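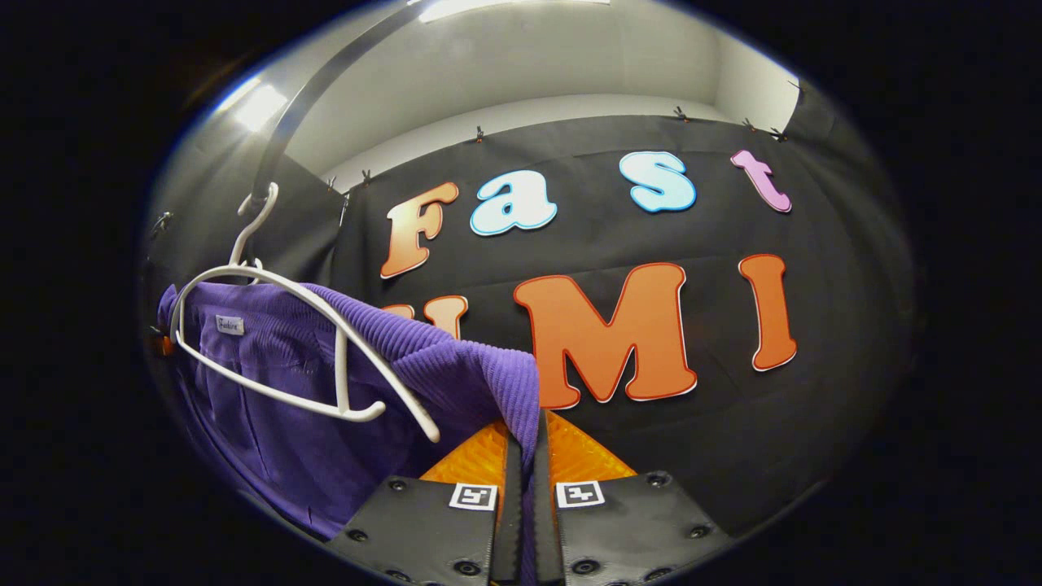
Last updated: 7/17/24

Purple corduroy, you guys! I have wanted a purple corduroy anything since middle school, and now I get to fuss over one on a plain white plastic hanger like it's a museum piece. The ribs are so fine, and the color goes from purple to a deep violet down in the folds – I could look at it all afternoon. There's a little white label stitched on too, with dark lettering that I think says "Fashion" (it's a curly sort of script, so don't hold me to it).

A few of you asked how I look after corduroy. I wash it inside out, cold, and hang it up right away so it doesn't crease across the ribs. Then I go over it with a soft clothes brush, always in the same direction. Yeshi swears by steaming from the inside and she's probably right, but my steamer leaks.

Next up is finding something to wear with it by September. I'm leaning toward mustard – or is that too much? Bontu already voted for cream. Tell me in the comments!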